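When the Folding Arm Pulls Too Hard
Workshop tips, collected by Annelies Dijkstra

My Haltwood arms fold shirts on the table in my sewing room. In July one of them closed on a shirt and did not open again. I pressed release, then I pressed it again, and in the end I pulled the shirt with my hand. Please do not do this. The arm moved back while my fingers were in the way, and I had a blue nail for weeks.

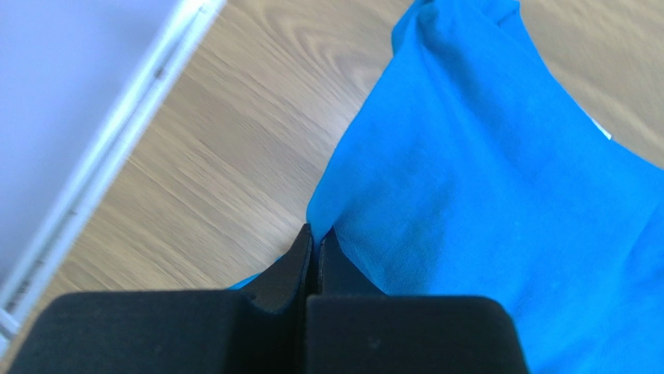
What I should have done is simple. Press the red stop first, and keep it pressed while you count to three. After this cut the power at the wall. Only then open the fingers, from the sides, with a wooden spoon handle. Thin fabric tears easily, so move the fingers and leave the cloth where it is.

Jozef Vandenberghe repaired mine. He found lint packed behind one pad, so the finger could not feel that it was already closed. Now I clean the pads every Monday with a dry toothbrush. Do not use oil or fabric softener near them. A slippery pad makes the arm grip harder.

Smooth the shirt before you start again. A thick fold near the edge was the place where my arm always made the mistake.
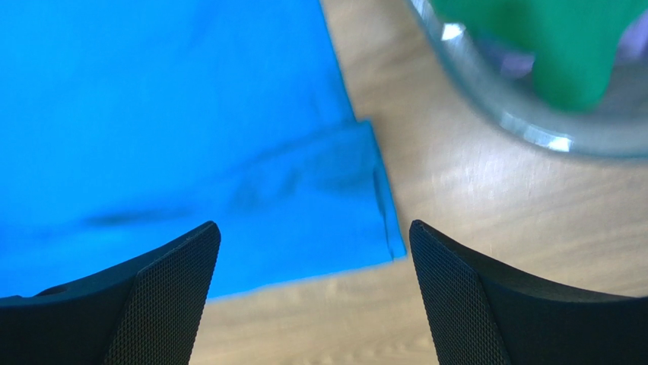 Home & Bench Tips, No. 42, page 72

Zewditu Worku wrote to me that her arm stopped in the middle of a fold and started again alone after a short power cut. Her maker, Konent, has a setting for this, called "wait after power loss." Look for the same in your own menu and turn it on.

If you have two arms, stop both of them, also when only one has the fault. The second arm does not know that your hand is there.
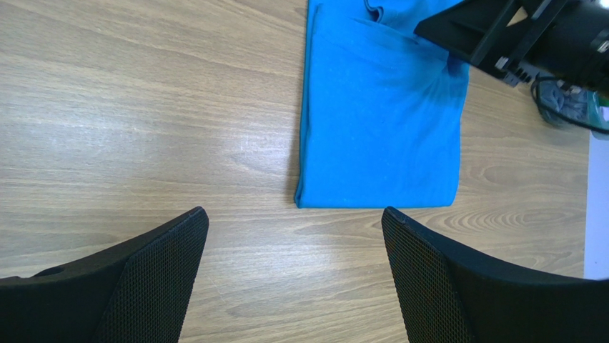 Cables need attention too. Mine was rubbing at the wrist, and the cover was almost worn through. I fixed it with a soft tie, loose enough that the arm can still turn completely. Check it with the power off, and replace the cable when you see metal.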